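Retail Store Layout, Unit 7: Gaps, Aisles and Clearances
Course handout, Prekville Extension Program. Instructor: Vasylyna Shevchuk
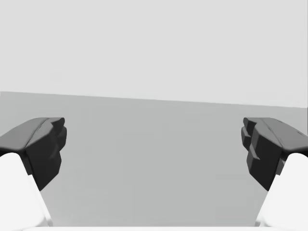 Fig. 7.1. Two facing elements with an open gap between them (computer rendering).

7.1 Terms

Clear width is the narrowest distance between two facing elements, measured at right angles to the direction of travel. It is taken between the parts that project furthest into the aisle. For shelving these are usually the price rails or the base shelf. For a clothing rack they are the garments as hung, not the rail.

Nominal width is the distance shown on the plan between fixture outlines. Plans are commonly drawn with fixtures empty. Nominal width is therefore an upper limit on clear width, and the difference between the two is called the loss. Loss is recorded separately for each side of the aisle.

Gap is used in this unit for any open distance between two facing elements, whether or not anyone is expected to walk through it. All aisles are gaps. The space between a checkout counter and the wall behind it is a gap, and it is an aisle only if staff pass along it.

7.2 Sources of loss

Loss falls into two groups. Fixed loss comes from parts attached to the fixture: rails, hooks, brackets, baskets, sign holders. It can be read from the fixture drawing and entered on the plan before installation. Variable loss comes from stock and from use. Sleeves spread, boxes are pushed forward, cart handles are left turned outward. Variable loss has to be measured on a trading floor, and it changes with the season. A rack that carries shirts in summer and coats in November will have two values. Use the larger one.

Endcap displays are a frequent source of error. They are often added after the plan is approved and are placed against the end of a run, where the cross aisle is already taking turning traffic. Treat an endcap as part of the run from the start, even if the position is marked "optional" in the fixture schedule.

7.3 Working example: the Inga store

The Inga store is a single-floor clothing shop with one entrance. Shelving was supplied by Distomar and the freestanding racks by Trendetti. The main aisle runs from the entrance to the fitting rooms. On the plan its nominal width is 60 inches, with wall shelving on the left and a line of racks on the right.

Fixed loss on the left side is 2 inches, for the price rail. There is no fixed loss on the right side. Variable loss on the right side, measured with the racks fully stocked, is 12 inches. Variable loss on the left side is zero, as folded stock sits behind the rail.

Clear width = nominal width - fixed loss - variable loss
Clear width = 60 - 2 - 12 = 46 inches

The value on the plan and the value on the floor differ by 14 inches. A layout approved on nominal width alone would overstate the passage by that amount along the full length of the racks.

Note that the racks stand on casters. Before measuring, lock the casters and set each rack on its floor mark. If the marks are worn or missing, take the offset from the wall and record it next to the reading.

7.4 Measuring procedure

Work from the entrance inward. Take one reading at each end of a run and one at the narrowest point. If the narrowest point is at an end, enter the same value twice and mark it N.

Hold the tape level. Readings taken at ankle height miss garments and those taken at shoulder height miss base shelves, so check both before choosing the line. Do not compress fabric. If the garments are bulky, let the tape touch the outer surface and read there.

Record the state of stock as full, part or empty. A reading without a stock state cannot be compared with any other reading and should be left out of the table.

7.5 Cross aisles and turns

A turn needs more room than a straight passage of the same traffic. The clear width of the turn is measured on the diagonal, from the inside corner to the nearest element opposite. When the two aisles have different widths, the narrower one does not always control the turn; a projecting endcap in the wider aisle can produce a smaller diagonal.

Minimum widths for accessibility and for emergency exit are set by code. They are covered in a separate unit and are not to be estimated from the examples given in this one. Obtain the text in force at the site.

7.6 Assignment

Select a store with at least one main aisle and one cross aisle. Ask permission before measuring. Submit a plan sketch showing nominal widths, a table of readings with stock states, and the loss for each side. Calculate clear width for every run. Where a turn is present, add the diagonal and name the element that controls it.

Sketches may be drawn by hand. Use one unit throughout and state it in the table heading. Reading for the next meeting: Unit 8, sections 8.1 and 8.2.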